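Chapter 2
Folding and Cutting: What One Sheet Can Do

Pick up any sheet of paper and you are holding a surprising amount of geometry! Fold it once and you have a straight line, truer than most of us can draw by hand. Fold it again, edge to edge, and you have a right angle. By the end of this chapter you will have made a hinged card, a box with a lid and a paper spring, all without a drop of glue.

We start with the long strip, my own favorite. A long rectangle shows its mistakes early - if the first crease wanders even a little, the far end tells on you at once - and it is a wonderful teacher for that reason. Choose a strong, warm color and lay it on a pale surface so the edges stand out.
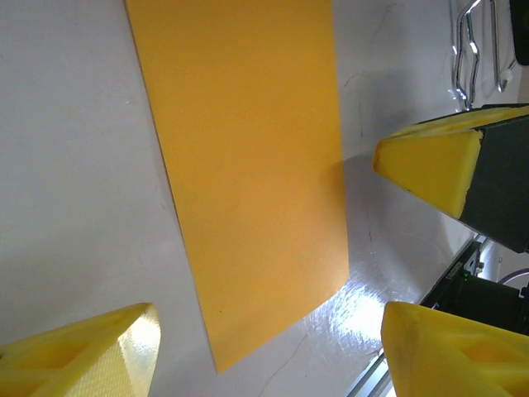 Araba Alhassan likes to tell her classes that the first fold should take longer than all the others put together, and that a strip turned to suit your hands will crease better than one lined up with the table. Try it both ways before you decide.

For Exercise 2.1 you will need a strip 30 centimeters long, a ruler and a pencil with a soft point. Mark the midpoint lightly on both long sides. Bring the short ends together, check the corners, and only then press down, working from the center of the fold out to the sides. Open the strip and look closely at the crease. Does it pass through both marks?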